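Cómo doblar papel de seda en tiras para hacer pompones (y que no acabe hecho un gurruño)

Llevo años haciendo pompones de papel de seda para cumpleaños, bautizos y lo que se tercie, y siempre me preguntan por el pegamento, por el alambre, por cómo se abren las capas sin romperlas. Casi nadie me pregunta por el doblado, y para mí es donde se gana o se pierde el pompón. Si las tiras están bien dobladas, lo demás va solo. Si están torcidas, te pasas la tarde tirando de picos que no salen.

Así que hoy vamos solo con eso: pasar de una hoja grande a una tira larga, plana y con los bordes rectos. El abierto de las capas lo dejo para otra entrada, que si no esto se hace eterno.

Lo que necesitas

— Papel de seda. Para un pompón mediano uso 8 hojas. Yo compro el rosa de Pretham porque aguanta el doblez sin abrirse, pero vale cualquiera que no sea demasiado fino.
— Una mesa lisa y despejada. Nada de mantel, por favor.
— Una regla larga, si eres de las que necesitan medir (yo al principio lo era).
— Alambre fino o cordel para atar el centro, más adelante.
— Unas tijeras que corten de verdad.

Antes de empezar

Saca el papel del paquete y extiéndelo. Suele venir con las marcas de cómo estaba guardado, y la tentación es aprovecharlas para doblar por ahí. ¡No lo hagas! Esas marcas casi nunca caen donde te conviene, y además te van a despistar después, cuando quieras encontrar tu propio pliegue. Pasa la palma desde el centro hacia fuera un par de veces y olvídate de que están.

Hay quien plancha el papel. Mi amiga I-hsuan Tang lo hace, con la plancha al mínimo y un paño encima, y le queda precioso. A mí me da una pereza tremenda y el pompón luego se arruga igual al abrirlo, de modo que paso.

Paso 1. Decide el ancho de la tira

El ancho manda en el número de pétalos. Con tiras estrechas salen muchas capas apretadas y un pompón redondo, tipo clavel. Con tiras anchas sale algo más suelto, más de dalia. Para la primera vez te recomiendo tirar a ancho, tres o cuatro dedos, que se maneja mucho mejor.

Si quieres medirlo en serio: mi hoja grande la corto a 41 centímetros de largo por 30 de ancho. Es un tamaño que me inventé un día porque era lo que cabía en la caja donde las guardo, y ahí se quedó.

Paso 2. El primer pliegue

Coloca la hoja delante de ti con el lado largo paralelo al borde de la mesa. Con una mano sujetas el papel por un lado, plana, sin apretar como si se fuera a escapar. Con la otra coges la esquina de enfrente y la llevas hacia ti. Mira los bordes antes de marcar. Cuando coincidan, marca desde el centro hacia las puntas.

Lo del centro hacia las puntas parece una manía y lo es un poco, pero si empiezas por un extremo vas empujando el papel sobrante hacia el otro y al final te sale una arruga gorda en la esquina. Hsin-yi Au, que me enseñó a mí, me hizo deshacer 11 tiras seguidas por eso mismo. Todavía me acuerdo.

Paso 3. Sigue doblando

A partir de ahí repites el gesto, siempre con el mismo ancho. Puedes ir enrollando el doblez sobre sí mismo, hacia el mismo lado, o hacer acordeón. Para pompones yo hago acordeón; para guirnaldas y flecos me apaño con el doblez simple, una vuelta sobre otra, que es más rápido y da una tira más plana.

Un truco: cada dos dobleces para y gira la tira para mirarla de canto. Si un borde asoma más que otro, corrige ya. Con cinco vueltas encima no hay quien lo arregle.

Paso 4. Aplana y aparta

Cuando tengas la tira entera, pasa los dedos apretando de un extremo al otro. Hay quien usa una plegadera de hueso, y queda un filo muy limpio, aunque con papel muy fino puedes marcarlo de más o dejar brillo. Luego la apartas a un lado de la mesa, estirada, sin amontonarla con las otras mientras no estén todas.

Y vuelta a empezar con la siguiente hoja.

Una barra rosa, larga y plana, y después tiras rosas ya dobladas:
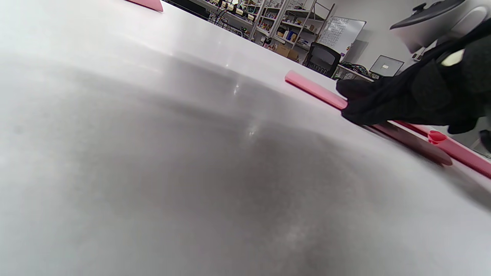
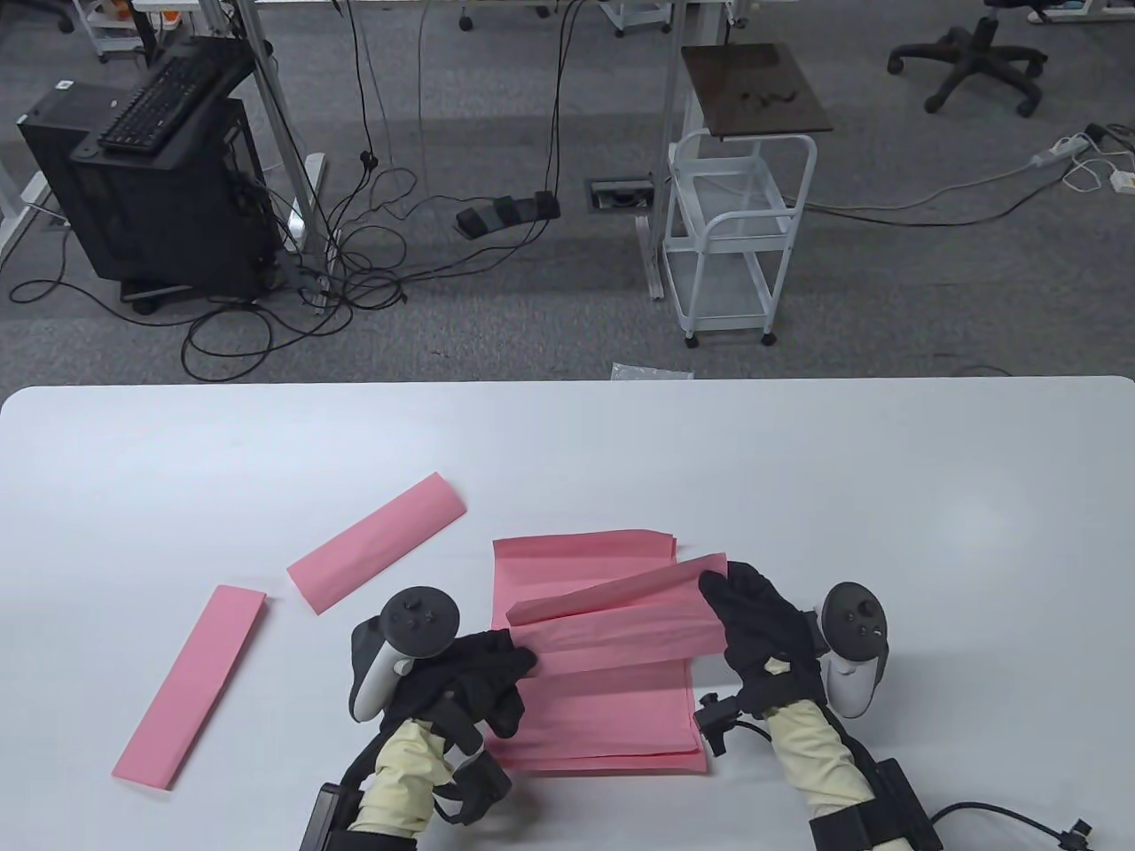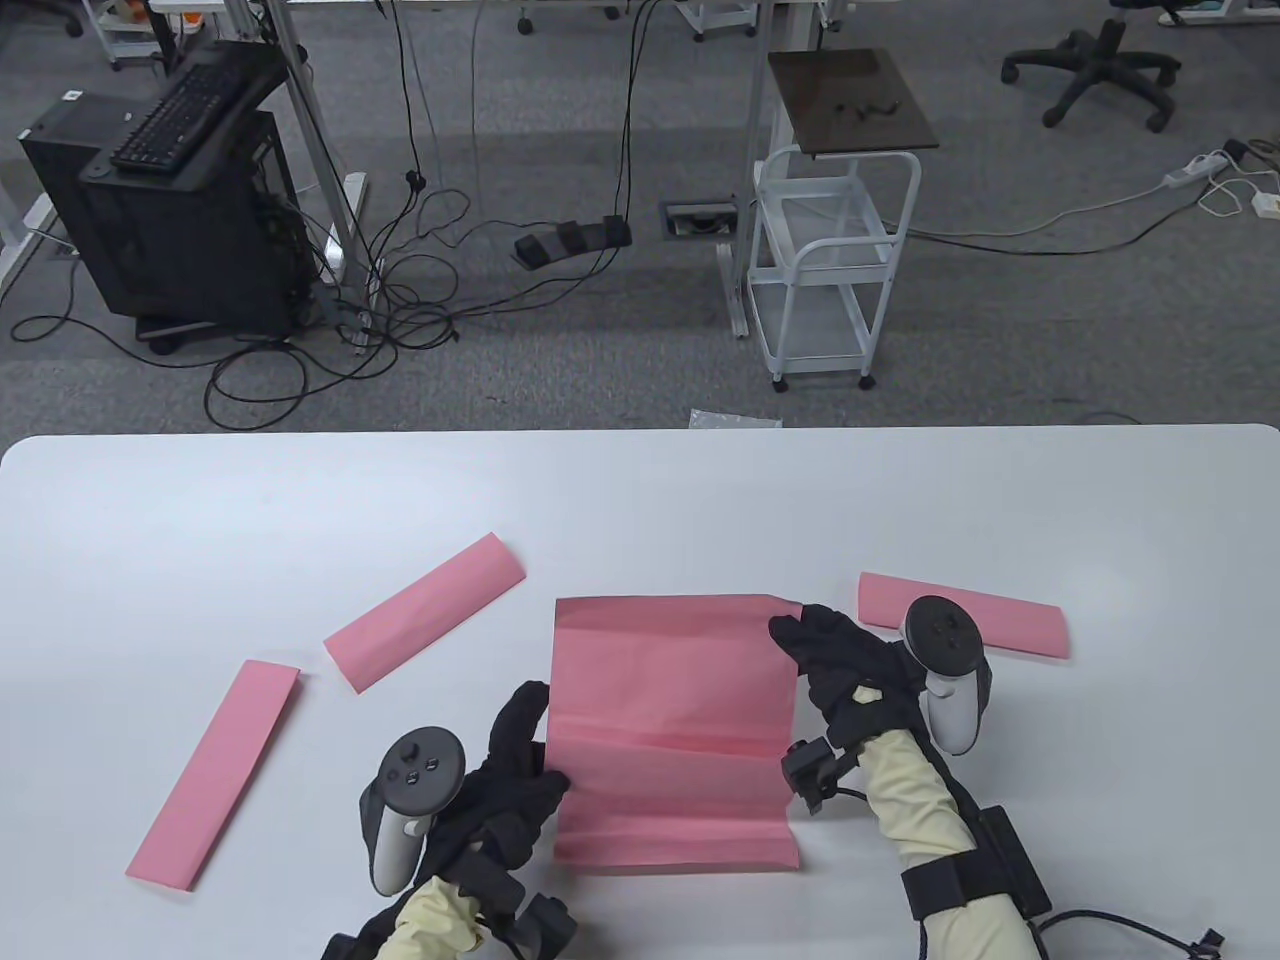 Paso 5. Repasa antes de atar

Junta todas las tiras del mismo pompón y compáralas de largo. Siempre hay una rebelde. Si la diferencia es pequeña, recorta la punta y listo; si es grande, abre esa tira y dóblala otra vez, que es un minuto. No la escondas en medio pensando que no se va a ver, porque al abrir el pompón es justo la que asoma.

Para las puntas, redondeadas quedan más dulces y en pico más festivas. Corta todas juntas si tus tijeras pueden, o de dos en dos si no. Las mías son unas Viklund que ya van pidiendo jubilación y con más de dos no se atreven.

Dudas que me soléis dejar en los comentarios

¿Se pueden doblar varias hojas a la vez? Sí, y ganas tiempo, pero se desplazan unas sobre otras. Si vas a hacerlo, dos o tres como mucho y sujetando bien un lado todo el rato.

¿Y si se me rompe una esquina? Ponla hacia dentro y tira millas. El recorte de las puntas se la va a llevar por delante casi siempre.

¿Cuánto aguantan guardadas? En una caja plana, lejos de la humedad, meses. Las de febrero las he usado en verano y tan ricamente. Eso sí, no les pongas peso encima, que luego las capas se quedan pegadas y cuesta separarlas.

Si os animáis con otro color, contadme cuál, que estoy pensando en hacer una tanda en verde agua y no termino de decidirme.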